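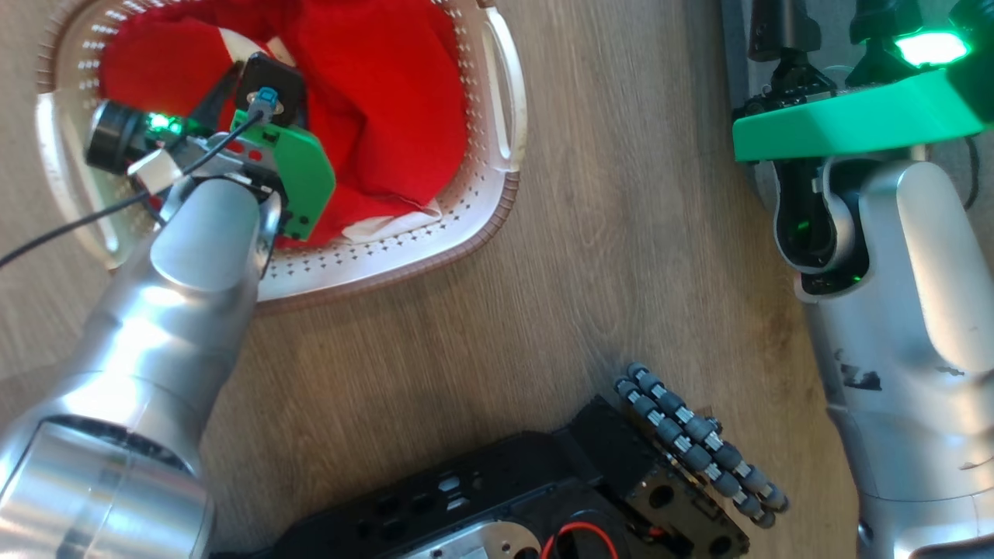 Red fabric in a perforated basket with looped handles.

How to Wash Bright Reds Without Turning Everything Pink

I love red in a house. Curtains, napkins, that one giant throw everybody fights over! New red cloth can bleed, though, so give it a little attention the first few times.

Start with a spot test. Dampen a hidden corner, press a white rag on it and hold for 9 seconds. Any pink on the rag? Wash that piece alone.

Next, turn everything inside out and close the zippers. Use cold water, the shortest cycle, and a bit less detergent than the cap suggests (reds hate a long soak). I do seven minutes on my old machine and it's plenty.

Take the load out as soon as the cycle stops. Wet red left sitting on itself can get those blotchy patches, and they're a pain to even out. Shake each piece hard, then dry it in the shade.

Repeat the rag test after each wash. Once it comes up clean, your reds can go in with the darks, and you've got color you'll enjoy all summer!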